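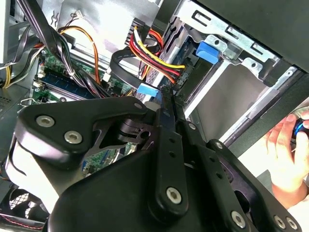
Kunddale repair workshop to refurbish 500 desktop computers

Prallitz is to take in 500 used desktop computers at its Kunddale workshop from April and pass them on to local schools and families.

Each case is opened and the memory modules, motherboard and cabling are checked before any part is replaced. Machines beyond repair are kept for spares.

"Most of them need very little – more memory, a new drive, a good clean," said workshop manager Elvira Castaño.

Offices with 4 or more computers to give can ask for a collection. Contact: Tymofii Demchenko, Prallitz press desk.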